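Husness Opens Tool and Supply Library for Home Painters

Monday, June 22, 2026

Husness, the neighborhood hardware cooperative, has opened a lending library for people who paint and repair their own homes. Members can borrow ladders, drop cloths, extension poles and sanders for up to six days at a time.

The library holds 351 items. It grew out of a trial in May at the cooperative's Nicholas Street store, where demand for ladders was higher than expected.

"Most people need a tall ladder twice in ten years," said Jong-dae Geum, general manager of Husness. "They shouldn't have to buy one and find a place to keep it."

Small supplies such as foam applicators, tape and sandpaper are sold at the same counter and are not part of the loan program.
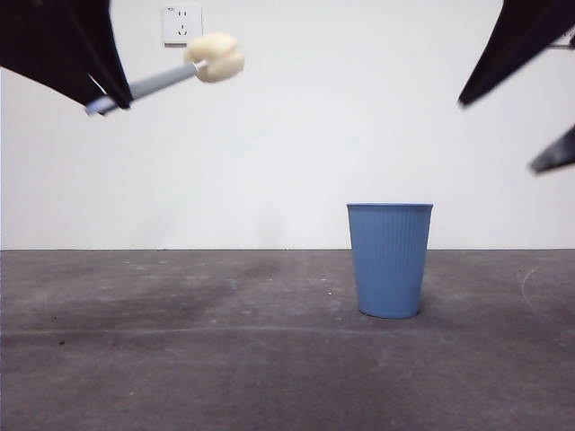 How to Borrow

Membership costs $50 a year and covers everyone in the household. Borrowers may take out two large items at once. Reservations can be made at the counter or by phone. Sanders must be returned with the dust bag emptied.

Free classes on patching drywall and painting trim will be taught by Aníbal Tavares, a retired house painter. Places are limited and members have first choice.

About Husness

Husness is a member-owned hardware cooperative with stores on Nicholas Street and in the Voris district.

Press contact: Husness front office, Nicholas Street store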